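How to test a robot on one desk chore before you pay for it

Updated 21st April. Short version at the bottom of my notes was a mess so redid the whole thing.

People keep asking if machines can do chores yet. Some, sort of. Folding, no. Picking one thing up off a cluttered table and putting it where it belongs — closer than you'd think. So test that first.

What you need: a table, a cardboard box, the usual junk. Don't tidy. A clean table tells you nothing.

Step 1. Pick one object. Something with an odd shape, no handle. Computer mouse is good. Smooth balls and cubes are what the sales demos use, skip them.

Step 2. Write down what "done" means. Mouse lifted, moved to the mat, set down right side up. Dropped from two inches up is a fail. Knocking over a cup is a fail even if the mouse gets there.

Step 3. Do it by hand with the gripper first. Same fingers the robot will have. If you cant do it with those fingers the robot won't either.

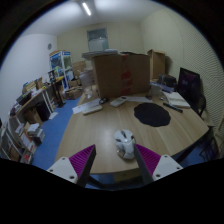
Eduardo Tavares disagrees with step 3, says a person cheats without knowing it, shifting the wrist a hair each time, and all you learn is that people are good at this. He'd go straight to the robot and count fails.

Fair. I still do it. Saves me an afternoon when the fingers are plain wrong for the job.

Step 4. Run it 38 times. Move the mouse a bit between runs, turn it too. Leave the papers and remotes wherever they end up. No resets, no helping.

Step 5. Score it. My last round on the Kanex arm: 3 clean fails, plus a bunch of slow ones where it hovered and hovered. Slow counts — if it takes longer than getting up and doing it yourself, write that down.

Step 6. Swap the object. Pen lying flat, then a sheet of paper. Paper is where most of them quit. Back in October the Clamuto couldn't get a single sheet off the table and I havent seen much better since.

Shop floor people: same test, use your own parts bin. Mixed bins only, and put the lights how you normaly have them. Run it again at the end of a shift.

If it passes mouse and pen, rent for a month. If it only passes mouse, wait.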